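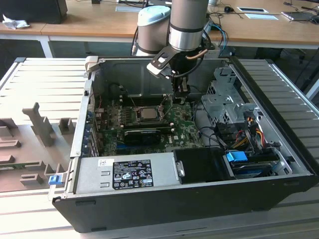 Old desktops find their way to Jorkau from all over. They come out of school offices and dental practices, out of basements in Tapia, and once from the back of a bakery where the case had been doing duty as a shelf for cookbooks. Jorkau is a small refurbishing shop at 303 Asard Street, up a flight of stairs that everyone who has ever carried a tower complains about, and I had been wanting to visit since a neighbor of mine came home with one of their machines and would not stop talking about how quiet it was.

The woman who runs the workbench has been at it for most of her working life. She asked me to leave her name out ("just say the bench, people know the bench") and then talked to me for an entire July afternoon, stopping only to answer the phone and to take a screwdriver out of my hand when I was about to use the wrong one.

I started with the obvious question. Why desktops, when everyone I know carries a laptop?

"Because you can get in!" she said. "That's it, that's my whole answer. You take a side panel off, you lay it down flat, and the entire computer is right there looking up at you. Power supply in the corner, drive bays, the board with everything plugged into it. I've opened laptops where I had to lift out the battery and the keyboard before I could even see what I'd come for. With a tower you could teach a ten-year-old the main parts before lunch, and I have."

Laying it down flat matters more to her than I expected. A tower standing up, she told me, is fine for swapping a drive if you're in a hurry. For anything on the board, it goes on its side.

"A graphics card hanging off the board in an upright case is pulling on its slot the whole time. Take the screw out and it droops. Put the case on its side and the card just stands there, nice and relaxed, and you can see the little catch at the end of the slot. People forget the catch. They unscrew the bracket at the back and then they pull and pull and wonder why it won't come. Then they pull harder, and then they bring it to me."

She is particular about what goes under the case, too. Her first bench was a door across two sawhorses and she still misses the size of it, though not the splinters. What she likes now is any surface that doesn't let a loose screw travel. A smooth tabletop is her idea of a nightmare: you nudge one of those tiny drive screws and it's off across the room. She'd rather have ridges, a mat, an old towel at a pinch (not under the bare board, she added quickly, only under the case).

A machine's first stop is outside, on the landing, for the dust. She uses a hand blower and a soft paintbrush, and she holds each fan still with a finger while she blows. I asked what the worst thing she had ever found in a case was and she thought about it with real pleasure.

"Dog hair is the classic. It makes felt! You can peel it off the heatsink in one piece, like a little rug. We had one from a woodworking shop in Nirkow that was packed with sawdust up to the bottom of the graphics card, and the thing still started. I was so proud of it."

After dust comes the part she enjoys most. She takes off the cooler and gets down to the processor, and she lit up talking about it.

"Everybody gets nervous here and I understand why, but it's my favorite moment. You lift the cooler off, you clean the old paste away, and there's this silver lid sitting in its socket with the maker's writing coming back as you wipe. Some of these haven't seen daylight in ten years. The paste has gone like chalk. You clean it, you put on a fresh dab, and that alone can take a machine from roaring to whispering. It's the cheapest improvement in all of computing."

How much paste? I have heard a lot of opinions.

"A pea. A small pea. I know people have big feelings about spreading it and making a cross and so on. Put a pea in the middle, set the cooler down straight, tighten the corners a little at a time going across and not around. I've done it that way forever and I have no complaints from the processors."

And the levers on the socket, the ones that make that awful creak when you close them?

"Oh, the creak! Yes. The creak is normal. First time I closed one I was sure I'd broken it and I went and had a cup of coffee before I could look. On a lot of sockets you really do have to push. What you must never do is push on the processor itself to seat it. It should drop in under its own weight with the corner mark lined up. If it doesn't drop, take it out and look again, and look with a flashlight."

She has a flashlight on a headband, which she had been wearing on her forehead, switched on, since I came in.

We moved on to power supplies, the one subject where her cheerfulness turned firm. She reads the label on every single one before deciding whether the machine is worth her time. The label gives the total wattage, and it also gives a table of what the unit can deliver on each voltage, and it's the table she reads first.

"The big number is for the box. The table tells you what it can do. Modern parts want nearly everything on the twelve-volt side, and some old supplies are generous everywhere except there. So you could have a unit that sounds plenty big and it'll still fall over when the graphics card wakes up. Learn to read that table. It's dull for one minute and then you know it for life."

Does she open them up to clean them?

"No. I blow them out from the outside, and if the fan is grinding, the unit goes to recycling and I put in another. There are capacitors in there that hold a charge after it's unplugged. I don't open them, I don't let anybody who learns at this bench open them, and please put that in." I have put that in.

A plain refurbished tower from Jorkau sells for $200 with a drive, a keyboard and a mouse. Cleaning a customer's own machine costs $40, paste included, and she'll usually do it while you wait if you're the kind of person who doesn't mind waiting on a stool. Plenty of people like the stool. One regular brings in his machine every spring and, she suspects, could do the job himself by now.

I wanted to know what she keeps from the machines that don't make it. She took me to a set of drawers along the wall and started pulling them open one after another, faster than I could look into them. Slot covers, the metal ones from the rear panel, are saved by the handful because everyone loses theirs and then the dust gets in through the gap. Drive cables. Standoffs. A whole drawer of front panel connectors, the fiddly little ones for the power button and the lights, with their red and white and black wires all in a nest.

"Those little leads cause more phone calls than anything else in this building. Somebody changes a board, puts it all back together, presses the button and nothing happens. They think the board is dead! Nine times out of ten the power switch lead is one pin over. Take a photo before you unplug them. Take it close up, with the lettering on the board showing, then take another one from farther back so you know which way up the first one is."

It was the second time she'd mentioned photos, so I asked for the rest of her advice, for someone opening a case for the first time this weekend. She warmed up to this so fast that I had trouble writing it down.

"Unplug it, then hold the power button in for 5 seconds. Touch bare metal on the case before you touch anything else, and keep touching it every so often, it's a good habit. Have a muffin tin for the screws, one cup for each thing you take off. Don't work on carpet in your socks. Don't start at ten at night, please, start in the morning with the window behind you. And go slow the first time. Just look for a while. It's lovely in there, it's like looking down on a town."

She means that, too. A few years back she began keeping the boards she couldn't save, and they hang along the stairwell now, green ones mostly, a couple of blue, so that on your way up with your heavy tower you pass one after another of them. Customers stop and point out the one they used to own.

My own computer is fourteen years old and sounds like a hair dryer. I told her so as I was leaving, a little embarrassed, and she asked me what was in it. I had no idea. She asked how much dog I had.

"Bring it," she said. "Bring it Thursday week or whenever, I don't care, just bring it. Don't clean it first! I want to see it how it is."

Jorkau is open from ten in the morning until six, and closes for lunch when the soup place downstairs has the good one. Ring the lower bell if you're carrying something heavy.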